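Search jobs, keywords, location

We use cookies to remember your search settings and to count visits. Accept all | Manage choices

Gripper Maintenance Technician (full time)
Trerham Handling Laboratory, Olatunji Building
Reference: 196
Posted 6/12/20

The Trerham Handling Laboratory invites applications for the position of Gripper Maintenance Technician. The person appointed will be responsible for the setup, routine care and repair of the Wamik hand-held gripper, the tool with which our operators record the handling of towels, garments and other household textiles. The position reports to the Equipment Manager and is based on site.

Background

The Wamik is a two-finger gripper carried by hand, with a camera mounted on the tool. It is used at ordinary tables, and every recording depends on the condition of its fingers, its fasteners and its camera mount. A finger that sits slightly out of line will close unevenly on thin cloth, and the fault may go unnoticed until a full day of recordings has been reviewed. The laboratory therefore treats maintenance as a skilled position with its own budget and its own bench.

Duties

The technician will inspect the gripper at the start of each shift, before it is released to an operator. The inspection covers finger alignment, full opening and closing travel, the seating of all screws, and the condition of the threaded inserts. Inserts that have turned or pulled in the plastic are to be removed and reset, and the part is to be replaced if the surrounding material has cracked.

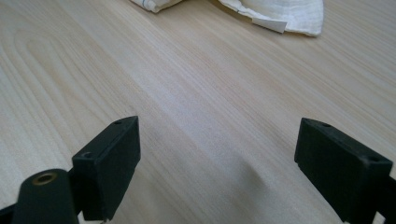
Finger blocks are exchanged as a matched pair. After each exchange the technician will check that the inner faces meet evenly, cycle the gripper 182 times without load, and repeat the alignment check before returning the tool to service. Results are entered in the Mulo maintenance log, together with the part numbers removed and fitted. An incomplete entry means that the tool remains out of service.

The technician will also:

- clean lint and thread from the moving parts at the end of each shift
- verify the camera view against the reference card after any work on the mount
- print, finish and fit replacement plastic parts from approved drawings
- keep the stock of screws, inserts and finger blocks at the agreed level
- show new operators how to report a fault and how to set the tool down safely

Required qualifications

Applicants must have a technical certificate or associate degree in mechanical, electrical or automation technology, or equivalent work experience. At least 2 years of hands-on repair work with small mechanisms is required. Applicants must be able to read a dimensioned drawing, use calipers and a torque driver correctly, and write a clear fault report in English.

Experience with heat-set inserts and with camera calibration is desirable. Training on the Wamik will be given during the first 8 weeks of employment.

Terms

This is a full-time, daytime position with a six-month probationary period. Occasional Saturday work may be required when a tool must be returned to service, and will be compensated with time off. The laboratory expects the successful applicant to begin in November.

How to apply

Please submit a résumé, a cover letter and one maintenance or repair report you have written, with confidential details removed. Applications should be addressed to the Personnel Office, Trerham Handling Laboratory, and must quote the reference number. Selected applicants will be invited to an interview and a practical test at the bench, in which they will be asked to change a pair of finger blocks and complete the log entry.

Trerham is an equal opportunity employer. Applicants who need an accommodation at any stage should inform the Personnel Office when applying.

Contact | Personnel Office | © Trerham Handling Laboratory | Back to top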